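Courses › Household and Storage Skills › Unit 4 › Handout: Lidded Containers

Search this site Enter keywords Go

Unit 4: Lidded Containers and Their Contents

This handout accompanies the fourth session of the unit and should be read before the practical class. Students are expected to bring it with them, together with one lidded container from home. The class lasts 30 minutes and is held at the long tables.

1. Purpose of the session

The session deals with the small plastic box with a separate lid, as used for packed lunches, sewing things, stationery and spare parts. Most households own several, and few keep them in any order. By the end of the session students should be able to choose a box suited to its contents, close it properly and label it so that another person can find what is needed without opening it.

2. Clear, frosted and solid walls

Containers are grouped in this course by how much can be seen through the wall. A clear wall shows the contents fully and seldom needs a label. A solid wall shows nothing and always needs one. Between the two lies the frosted or tinted wall, through which colour and a general mass can be made out, though edges and detail are lost.

The middle group causes the most mistakes. A person who sees a dark patch on one side and a reddish one on the other may feel sure of what is inside and put the box away unmarked. A week later the same patches could be taken for gloves, wrapped food or balls of wool. Students should therefore treat a tinted box as they would a solid one and label it every time.
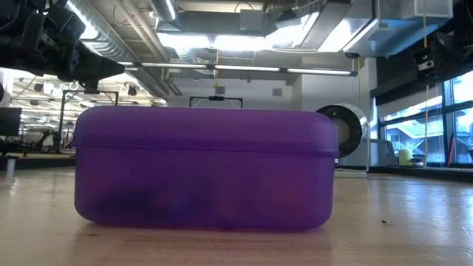 Labels are placed on the long side, below the rim, where they can be read when boxes are stacked. A label on the lid is hidden as soon as a second box is set on top, and lids are easily exchanged between boxes of the same size.

3. Lid and rim

The lid should sit level along its whole length. Run a finger along the rim on all four sides and press down at each corner in turn. If one end stands higher than the other, lift the lid off and begin again – do not force it. Something inside may be standing too tall, or the lid may belong to another box.

4. The table

Wipe the table before the boxes are set out. Crumbs show up poorly on pale wood grain and are readily carried into a box on the underside of another. Polished surfaces also reflect window light, and students seated facing the windows may prefer to check for specks from the side.

5. Preparation for the next session

Read the Tumumum storage booklet as far as page 26. Make a list of the containers in one cupboard at home, sorted into the three groups given in section 2. Written work is handed in at the start of class. Students joining in September will receive the booklet with their course pack.

We use cookies to improve your visit. Accept Manage settings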